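Household chore automation

Household chore automation is the use of machines to do domestic work such as cleaning, laundry, dishwashing, cooking and putting things away. It overlaps with light shop-floor work, where the same motions turn up in packing, sorting and kitting. Machines that do one chore in a closed space have been common in homes for decades. General machines that move from one chore to another, using arms and grippers on ordinary objects, are still mostly found in labs and test sites.

Background

The washing machine and the dishwasher are the oldest successful examples. Both avoid the hardest part of the job. A person loads them, a person unloads them, and the machine works inside a sealed box where nothing unexpected is likely to happen. Robot vacuums went a step further by moving around the home by themselves, but they do not pick anything up. A sock on the floor is an obstacle to them.

Work on picking things up has followed a different path. Factory arms have handled parts for many years, usually the same part in the same spot. Homes offer neither. Tidying research therefore uses everyday objects laid out on a table, and the tasks are chosen because they are dull for people and hard for machines.

Small-object tasks

Sorting jewelry is one such task. A two-armed machine works at a table with a lined box, and the items are rings, chains and other small pieces that have to go into the right compartments.

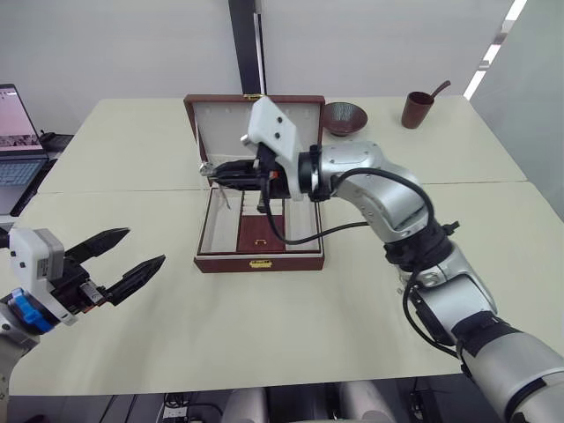
Rigid items are the easier half of the problem. A ring keeps its shape when held, so a program that knows where the fingers closed also knows, within a small error, where the ring is. A chain does not. It folds, swings and catches on edges, and its shape after release depends on how it was let go. Two chains lying close together may be read by the vision software as one object.

Lined boxes add trouble of their own. Padding gives way when touched, pale fabric offers few features for a camera to follow, and shiny metal throws back glare that shifts as the arm moves. Low dividers leave little room for a finger on either side of an item. Many systems add a camera near the gripper, which gives a closer view of the last inch of travel than a camera mounted high up.
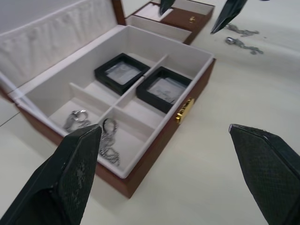 Methods

Two approaches are in common use. In the first, engineers write out the task as a series of steps, with a check after each one. This works well when the objects are known in advance and badly when they are not. In the second, the machine learns from demonstrations. A person guides the arms through the chore many times, and a model is trained on the recordings.

The Brunutside household set, a collection of tabletop tasks, holds 2175 demonstrations. The Skendero bench test uses a fixed list of 20 chores and allows 2 attempts at each. Goel, a maker of light gripper parts, rates its fingertip pads for 4000 grasps before replacement — a low number for a factory, but enough for a long stretch of lab work.

Handling with two arms

Many chores need two hands. Opening a lid, holding a bag, or steadying a box while something is put inside are all simple for a person and awkward for a single arm.
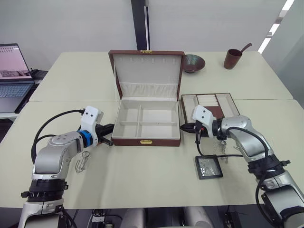 Planning for two arms is slower than planning for one, as each must stay out of the other's way. Some systems have the arms take turns, which is safe but adds waiting time. Others let both move at once and slow down when they come close. Cables running outside the arm also limit how far a wrist can turn.

Current limits

Speed is the most common complaint. Care over a small object means slow travel and repeated checks. Recovery is another weak point. A person who drops an earring looks for it, while many programs carry on with the next step unless a check has been written for that case.

Cost, noise and floor space matter as well. The Vereo tidying station, a two-armed unit built for small repair shops, has a bench of its own and is not meant to be moved between rooms. Its maker lists sorting and tray filling as supported jobs and leaves out anything involving liquids or glass.

See also

Dishwasher
Robot vacuum
Bin picking
Learning from demonstration

Last edited November 8, 2020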